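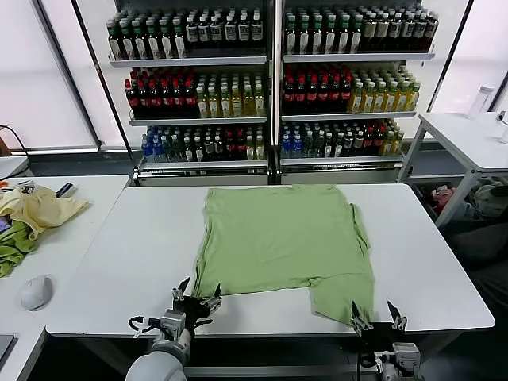

A folding place needs a flat, clear top and enough room to lay one garment out at full width. The Visar table measures 600 mm from front to back, and most adult T-shirts will fit on it without hanging over. A light green T-shirt spread on a white table is easy to read: the creases show up darker than the cloth around them, so you can see where it still needs smoothing. White garments on the same top are harder, and a coloured cloth laid underneath will help.

Guides > Unen Laundry Room > Folding and sorting > Section 4

4.1 Setting up the tables

1. Unfold the legs of the main table and push each brace down until it clicks.
2. Stand the table so that you can reach the far edge without leaning on the top.
3. Turn the levelling feet by hand until the table stops rocking.
4. Wipe the top with a damp cloth and dry it.
5. Put a second table to the left for garments waiting to be folded. Leave enough space to walk between the two.

Note: If the tables stand in a room with shelves or drinks displays, keep the shelf fronts clear so that people can still get to them. Do not store bottles on the folding table.

Caution: The load limit is 15 kg, spread evenly. Do not sit on the table or use it as a step.

4.2 Folding a T-shirt

1. Lay the shirt face down with the collar towards the far edge.
2. Pull the hem gently towards you, then smooth outwards from the middle with flat hands. Straighten any sleeve that has doubled under or dropped over the near edge.
3. Place the folding board (part 656) on the back of the shirt, with its top edge just below the collar.
4. Fold the right side in over the board. Lay the sleeve back on itself so that it stays inside the fold.
5. Do the same with the left side.
6. Slide the board out from the hem end.
7. Fold the hem up to the collar, then turn the shirt over.

Note: Thin jersey slips on a smooth top. Hold the collar end down with one hand while you draw the board out.

Children's shirts are folded without the board. Use the same order and fold by eye.

4.3 Stacking

Stack up to 15 shirts in one pile, with the folded edges facing the same way. Taller piles lean and the bottom shirts pick up new creases. Keep sizes apart and put the size card on top.

4.4 If a fold will not hold

- Shirt wider at one end: the board was not straight. Open the shirt out and start again from step 1.
- Wrinkles across the front: the shirt was not smoothed before the first fold, or it was left crumpled for too long. Iron it on a separate board. Never iron on the Visar top.
- Shirt feels damp: hang it up and fold it later.

Spare feet and folding boards can be ordered from Pešek, Wurville. Quote the part number. Text by Marek Kopecký, checked by Paweena Thepsuriya.

Contact | © Unen | Back to top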